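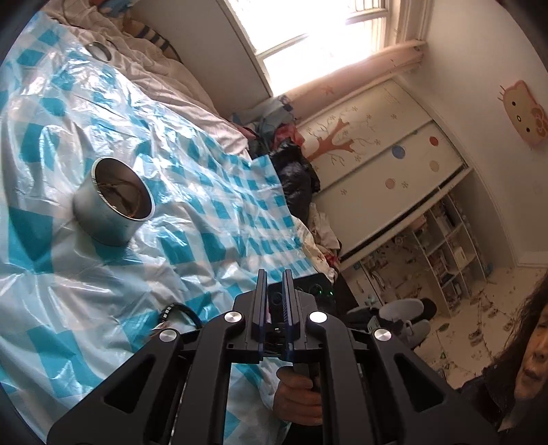
Bed with its checkered plastic cover on.

Visitor questions, Polcombe Farm Park and Gardens
Posted in November by the Polcombe front desk

Do I need to book?
Weekends and school breaks, yes. We cap the day at 1,000 people and it does fill up. Other days just come to the gate.

How do I book?
Through Prenduvo, our ticket site. Show the code on your phone or print it. Either one's fine.

My Prenduvo code never came?
Check spam first. Then call the desk with your last name and we'll look you up.

What time do you close?
Gates shut at 5 p.m. in summer, 4 p.m. once the clocks change. Last entry 60 minutes before that.

Can I get a refund?
Up to the night before, full refund. Same day, no - but we'll move you to another date if you call before we open.

Where do we park?
Main lot has 500 spaces, free. When its full they send you to the Brevover field across the road. Grass, can be muddy. Bring boots.

Dogs?
On a leash in the gardens. Not in the barns or the petting yard, sorry.

Is the maze open all year?
No. July to the end of October.

Are strollers OK?
Most paths, yes. The Ntuli Garden has steps at the top end - use the lower gate by the pond.

Group rates?
30 people or more. Schools too. Email us with the date and a head count, we reply in a day or two, sometimes longer in teh fall.

Can we bring our own food?
Sure. Picnic tables behind the cafe. No grills.

What if it rains?
We stay open. Hay rides stop in heavy rain, barns don't. High wind closes the woodland walk, check the board at the gate.

Lost something?
Ask at the desk. We keep things for a month.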